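Irnia 3rd floor, open office - walk-round safety checklist
Date: 12th August
Checked by: Sachiko Nishimura
Copy to: Darnell Blackwood

1. Round table, phone
Landline in place, handset on cradle. Cord coiled, keep it on the tabletop and off the floor. Extension sticker still to do, use 1085. Emergency number card goes next to it, Darnell has the laminated ones.
Result: OK, one action
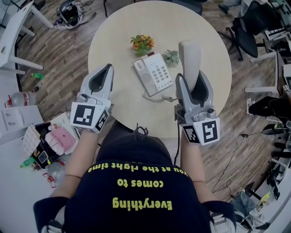
Item 1. White desk phone, two small plants behind it.

2. Plants
Artificial ones only near phones, no watering. Dust them, last done July. Flowered one OK to stay.
Result: OK

3. Floor
Laminate. No lifted planks that I could find. Chair legs need felt pads, Ellemix pack of 200 is in the supply closet, help yourselfs.
Result: OK

4. Walkways
Left wall, by the white table: green plastic bottle on the floor. Pick up. Same comment as July!! Easel/board stand is leaning, set it straight or fold it away. Min 70 cm clear past the fan.
Result: FAIL, recheck 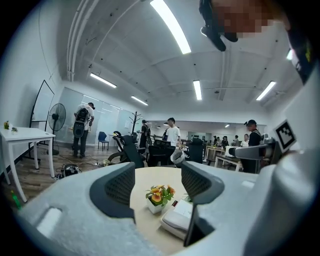

5. Fan
Black pedestal type. Check the grille is tight and base doesnt wobble. Plug test not done, ran out of time. Darnell pls do with the Kanska tester.
Result: open

6. Ceiling
Lights: report any flicker to Kong (bldg maintenance), not to me. Nothing gets hung from the pipes, incl. decorations.
Result: OK

Open items: 1, 4, 5. Initial here when done: ____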